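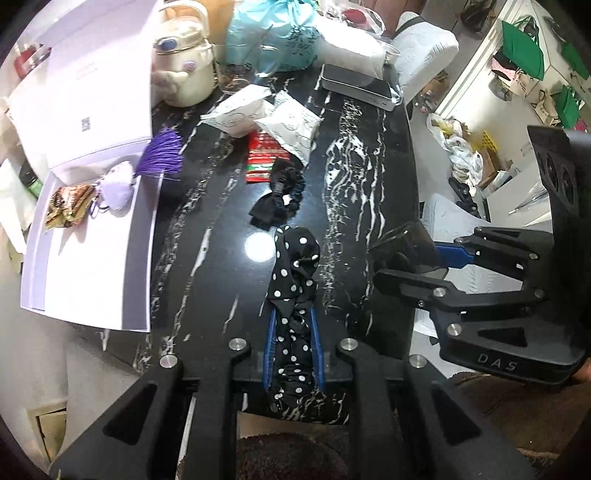
Scrunchies on a black marble tabletop. Words: Annag Paterson

My local council wants to charge stallholders at the Salem Street market $200 a day, up from $45. The reasoning is that the market should pay its own way. I think the reasoning is wrong, and I say that as a ratepayer who has never sold anything there.

A woman selling hair ties, soap or jam does not turn over much. Hsiu-ying Lam, who sews scrunchies and headbands at home, told me a good day brings in $350 before fabric and petrol. Take $200 off that and she would do better staying home.

Councillor Keith Baxter argues that the shops on the same street pay full rates, so why should a trestle table get a discount? It is a fair question. But a shop gets the street every day of the year, and a stall gets it for five hours. The shops also do well out of the market. The baker opens early for it, and parking is full by nine.

The council says closing the road costs $1225 each time. There are usually more than 30 stalls, so even at the old fee the road closure is covered. I asked what the extra money was for and was told "cost recovery", which did not answer me.

A modest rise would be reasonable. Sixty dollars, reviewed every June, with a half rate for anyone in their first season. The neighbouring shire does something close to this and its market has a waiting list.

Submissions close at the end of the month. The form is on the council website, under Local Laws, and takes ten minutes to fill in.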